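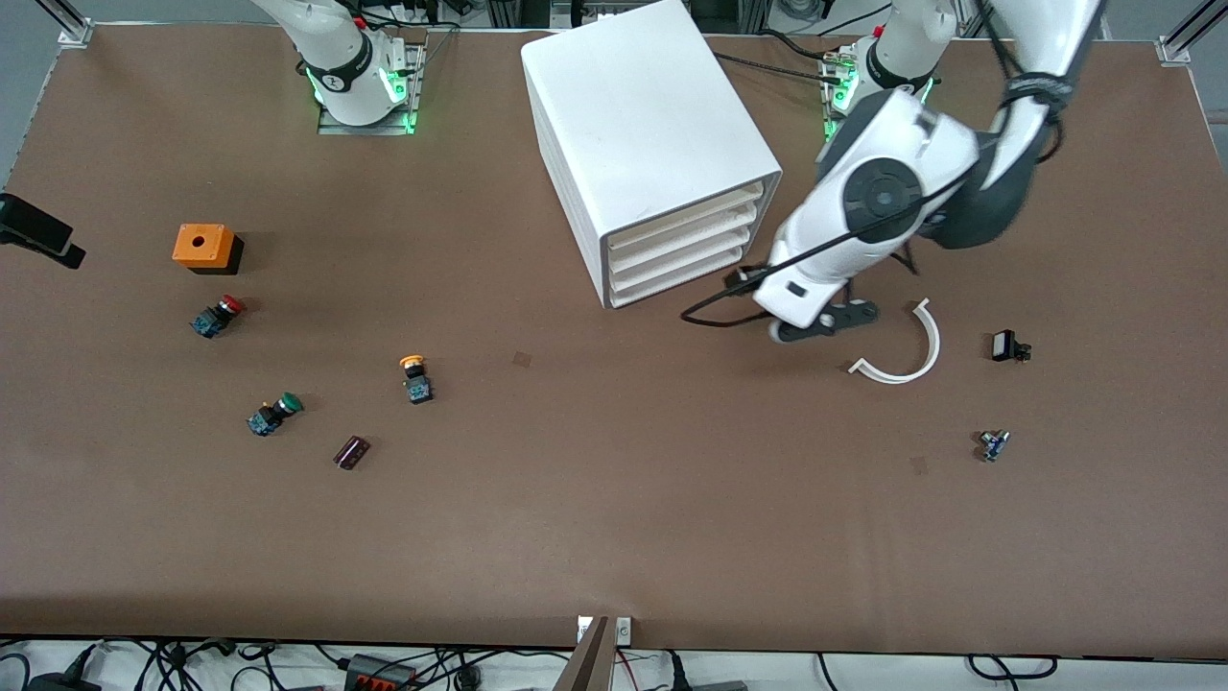

Payload in the truck ad doesn't match the sticker on my door. Which one counts?

Posted by Yanti Pangaribuan, 7 December 2021
Filed under: Trucks, Buying and Dealers

I bought a used Vurketti crew cab in September from Stevens, the dealer on the Predgate road. The ad on their site said "payload 1,892 lb" in big letters, and the same number is in the brochure they handed me. I finally read the yellow and white sticker in the driver's door opening and it gives a number 134 pounds lower.

The truck has a bed liner, running boards and a hard folding cover, and all of it was on there when I bought it. I don't know which parts came from the factory and which ones the first owner or the dealer added.

I want to carry a small slide-in camper that weighs 900 pounds empty. There would also be my husband and me, the dog, water and the usual gear. On paper it looks fine either way, but I would like to know which number I'm supposed to use. I would also like to know if the dealer did something wrong by advertising the higher one. I called them and was told "they all vary a little," and that was the end of the conversation.

Already checked: the owner's manual, which says to see the door sticker, and the paperwork in the glove box, which doesn't mention payload at all.

Replies (3)

Use the door sticker

gravelroad_dan

The sticker. The brochure number is for the lightest version of that truck with nothing extra on it, and hardly anyone buys that one. The sticker is figured for your truck as it left the factory with its factory options.

The part people miss is that anything added later isn't counted on the sticker. If the folding cover and running boards were put on by the first owner, their weight comes off the sticker number too. Passengers come off it as well, and so does the dog.

What I would do:

1. Find the original window sticker. Sometimes a dealer for the brand will print it from the VIN. It lists the factory options, so whatever is on the truck and isn't on the list was added.

2. Fill the tank and go to a truck scale with the two of you and the dog in the cab. Write down the total.

3. Find the gross vehicle weight rating on the certification label, also in the door area. Subtract the scale total from it. The answer is what you have left for the camper and everything in it.
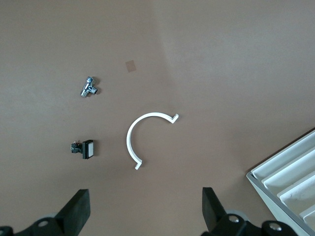
4. Have the axles weighed separately if the scale can do it. A slide-in puts most of its weight toward the back, and you can be under the total and still over on the rear axle. The rear axle rating is on the same label.

Also, don't trust the empty weight on the camper. It often leaves out the battery, propane, the jacks, and any awning or air conditioner. We had a Clitora slide-in for a few years and it was a good deal heavier on the scale than its plate said. Water is a bit over eight pounds a gallon.

About the dealer

mmcreedy

Not a lawyer. I sold trucks for a while. The used listings are mostly filled in by software that pulls specs for the model, and it will grab the highest figure for that body style. Look at the ad again if you saved it. If it says "up to" or "maximum" in small print they are probably covered. If it gives the number flat, you can write to the general manager, attach the ad and a photo of the sticker, and ask what they will do. You might get a free service or two out of it. I wouldn't expect more unless you told them in writing what you planned to haul before you signed.

Your state's consumer office can tell you if there is a rule where you live. Filing a complaint is usually free.

Re: payload

big_al_tows

mine has been over the sticker plenty of times and its fine. get air bags for the rear and stop worrying

gravelroad_dan

Air bags level the truck. They don't raise the rating on the label.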